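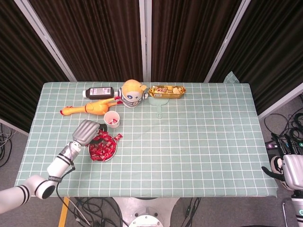 Nultisum opens side-by-side hand trials at Skirnby

Last updated: November

Nultisum has begun a comparison of multi-fingered robotic hands and arm controllers at its Skirnby workshop. The trials use small everyday goods laid out on a cloth-covered table, among them wrapped candies on a metal plate, a medicine bottle, a tray of chocolate bars and a rubber chicken.

Three hands will be tested, each paired in turn with two controllers, one from Pelletier and one built in-house under the name Dullgate. Every pairing gets 800 picks. A pick counts only if the item is lifted, moved and put down without being dropped.

"Data sheets give you grip force and finger speed," said Karine Fortin, who leads the trials. "Our customers ask whether a hand can take one candy from a full plate and leave the others where they are. We want to give them a number for that."

A short pilot of 2418 picks was used to settle the object list and the scoring rules. Soft and thin items were kept in – they gave the widest spread of scores between the hands.

Results will be published by object, with failed picks listed alongside successful ones. Suppliers who wish to enter a hand for the next round should write to the Nultisum trials desk at Skirnby.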